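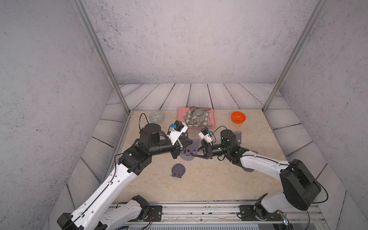 Breakfast tray for one: does anybody use these every day?
Lolbridge Home Forum > Kitchen and Table > Setting the table

imogen_d
Posts: 280
I keep being told that a single-place tray will change my mornings. My sister-in-law swears by hers. Cloth on the tray, mug on the cloth, silverware along the edges, done. I set one up in August and I'm not sold. It looks nice for as long as it takes to pick up the mug, and then I have a napkin with a ring on it and a fork I never needed.

The pink tray with the green and white check is the combination I like best, with the striped mug. I'll give it that much. But the two bowls have ended up beside the tray, one on each side, so what is the tray doing? If I have to carry the bowls separately I'm making the same number of trips I was before.

Does anyone really do this on a workday?

yackroyd
Posts: 800
Every day for seven years. Your problem is the mug. It's sitting in the spot where the bowl should go. Bowl in the middle of the cloth, mug in the back corner, spoon on the right where your hand is. You have the spoon along the back rim, where you have to reach over a hot drink to get at it.

Also the handle is pointing left. Are you left handed?

imogen_d
No, right handed. I put it down that way and never thought about it.

cgosling
I don't buy the whole idea, sorry. A tray is for carrying food from one room to another. If you eat in the kitchen it's one more thing to wash. And the napkin is one more thing to launder. I had a Hartley tray with the raised sides and it lived behind the toaster until my wife gave it to the church sale.

yackroyd
You wipe a tray. It takes no time at all. You'd be wiping the table otherwise.

cgosling
I wipe the table anyway. So now I'm wiping two things.

Bickerstaff
Fork on the right is going to start a fight in here. My mother would have sent it back to the drawer. I don't mind it myself if there's no knife, but then why have it on a breakfast tray in the first place? What are you eating with a fork, a spoon and two bowls?

imogen_d
Fruit in the gray-blue patterned one and yogurt in the orange one. The fork is for the fruit. I told you I wasn't sold on it.

I like the orange one with the pink, by the way, and I know some of you won't.

yackroyd
I don't. The gray-blue goes with the mug. Orange next to pink and green check is a lot to look at before coffee.

derek_dunmore
Husband of the above. I think the orange bowl is the best thing on the table and I've been asked to say so.

My complaint is the fabric. People keep recommending a cloth under the mug to stop it sliding, and I haven't seen any sign that it does. The cloth slides and takes the mug with it. Has anybody tried one of those rubbery liners? Dedura makes one, I saw it for 65 cents on a clearance table, which doesn't fill me with confidence.

cgosling
Drawer liner. Cut a piece off the roll. Don't pay for something with the word tray on the package.

Bickerstaff
Seconded on the drawer liner, but it smells for a week, and I wouldn't put it under food until that's gone.

yackroyd
A heavier cloth fixes it. Thin checked napkins look sweet and slide all over. Wash it hot a few times with no fabric softener and it will grip better.

cgosling
I'd like to see some evidence for that.

yackroyd
I'd like to see some evidence you've ever used a tray, Clive.

imogen_d
Moving on. The other half of my question was going to be about the gray round holders, the discs with the little tab. They're all over the table and I can't decide if they belong anywhere near a place setting. They do go with the marble look of the top, but dark gray on beige shows up from across the room. They're all the same, a dark gray-purple disc with a tab. I wouldn't want them out while I'm eating.

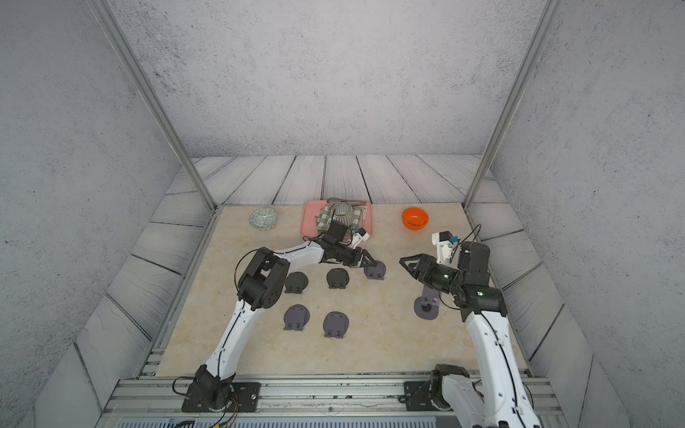 Re: gray round holders

Bickerstaff
Too many. Whatever you do with them, I'd have one or two out and put the rest in a drawer. Spread out like that they take up the space where you could have set both bowls and skipped the tray.

cgosling
Which is what I said on the first page.

yackroyd
You said it about the tray, which I still think is fine. I agree on the holders though. Stack them if they'll stack.

imogen_d
I haven't tried stacking them with the tabs on. I'm doubtful.

josia_table
New here. Has anyone tried a bigger tray? I have one that holds two bowls and a mug with no trouble, and I stopped making second trips.

cgosling
And where do you keep it?

josia_table
On top of the fridge.

cgosling
Right.

derek_dunmore
We don't have room on top of the fridge. I'm going to try the liner and she's going to try the mug in the corner.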